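3.2 Drying practices in shared laundries

Participants in the Tulura and Plavik buildings had access to a common laundry room with coin-operated dryers. The Muriithi building had no dryers, and its tenants used indoor racks or a covered line on the roof. We asked all 39 households to keep a laundry diary through March, noting the type of load, the drying method and whether anything was ironed afterwards.

Line drying was the more common choice for sheets and towels, even where a dryer was close at hand. Cost was the reason given most often, followed by wear on the fabric. Several tenants in Plavik said they had stopped using the dryers after a price rise the year before. Others used them only in wet weather, or for children's clothes needed the next morning.

Ironing was rare. Most households folded plain cloths and bedding straight from the line and accepted the creases — a habit that older participants described as a change from how they were raised. Giorgia Lombardi, who coded the diaries, kept smoothing by hand as a separate category from ironing, as the two were often confused in the entries. Light-coloured cloth with soft wrinkles all over, of the kind shown in Figure 3, was recorded as "creased" whatever the drying method.

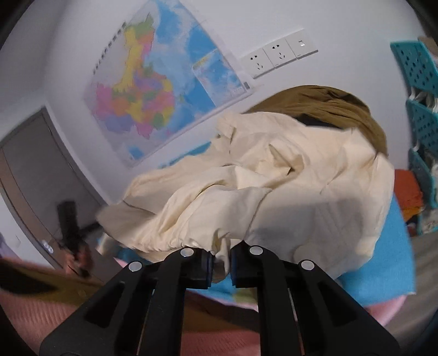

Figure 3. Cream-coloured cloth in a heap, coded as creased.

3.3 Storage and reuse

Diary entries on storage were shorter and less regular. Three households left the section blank, and we have not estimated values for them.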